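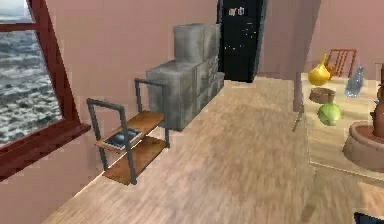
Pralteck pulls kitchen robot update after simulator missed a fault

Pralteck has withdrawn the latest software for its Garkava household robot after units in homes drove into low shelving and, in at least 4 cases, kept pushing. The company says no one was hurt. It also says the update passed every test it was given, which may be the more worrying part.

Those tests were run almost entirely in simulation. Pralteck told customers in a letter on Thursday that the software completed 3,027 virtual runs through furnished rooms before release. The rooms are detailed enough, with wood floors, a black refrigerator, a table set with a cabbage or lettuce and a glass bottle, even whitecaps on the sea outside the window. One of them has a two-tier cart with thin metal tubing and wooden shelves, the general type of furniture the robots have been hitting.

According to the letter, the robot's planner treated the gap between two shelves as open floor if the uprights were narrow enough. In the simulator, a contact setting let the base slide off the tubing and carry on, and the run was logged as a pass. In a real kitchen the base wedged itself under the upper shelf. The bump sensor should have cut the motors at that point. The update had raised its threshold to stop what Pralteck calls "nuisance halts" on thick rugs.

Keith Cheetham, who runs the independent test shop Tostum, said he had asked the company in October how many of its simulated passes had been repeated on hardware. He was told 90.

"Ninety, and I never got a list of which ones," Cheetham said. "You can render a lovely cabbage. I want to know what happens when the thing leans on a shelf leg for a full minute."

Svetozár Matoušek, head of safety at Pralteck, defended the approach and said simulation had caught "far more than it has missed." He declined to give a figure for either. The contact setting has been corrected, he said, and the full set of runs is being repeated.

The recall covers 1,321 robots. Owners are being told to leave them on the charger until the older version has been restored, a download that takes around an hour. Retailer Halás has stopped sales for now.

Pralteck has not said who approved the change to the bump sensor, or whether the next release will be tried against a real cart first. Asked both questions by email, a spokesperson sent back a copy of the customer letter.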